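Back-button focus

Back-button focus is a way of setting up a camera so that the shutter button no longer starts the autofocus. The job is handed over to a separate button on the back of the body, where the right thumb tends to rest anyway. The shutter button is then left to meter the light and take the picture. It sounds like a small change, and in a menu it is one, but people who have grown used to it are often very fond of it and will happily talk about it over a long lunch.

On most cameras the two tasks share one button by default. A half press focuses, and a full press takes the shot. This suits a great many people perfectly well. The trouble comes when the subject stays put and the photographer wants to shift the framing between shots, as every new half press asks the camera to focus again, sometimes on a fence or a branch that happens to be closer.
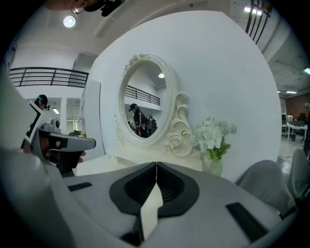

Henrik Baumgart

With the thumb in charge, focus stays where it was last set until the button is pressed again. A portrait photographer can focus once on the eyes, let go, and take six frames while the sitter settles down. For birds or running children the camera is usually left in continuous autofocus and the thumb simply held down — letting go then works as a focus lock, with no switch to hunt for.

Setup differs from maker to maker. Many bodies have a button marked AF-ON, and on those it is often enough to take autofocus off the shutter button in the custom controls. Where there is no such button, the exposure lock button can often be given the job. Some cameras also let the user save the arrangement to a custom mode, a kindness to anybody who shares a camera with the rest of the family.

The habit takes a little while to learn. Newcomers commonly forget the thumb altogether and come home with soft pictures, and handing the camera to a stranger for a group photo calls for some explaining. Thick gloves make small rear buttons hard to find in January, and people with small hands may find the reach tiring on a large body.

See also: Focus lock, Continuous autofocus, Exposure lock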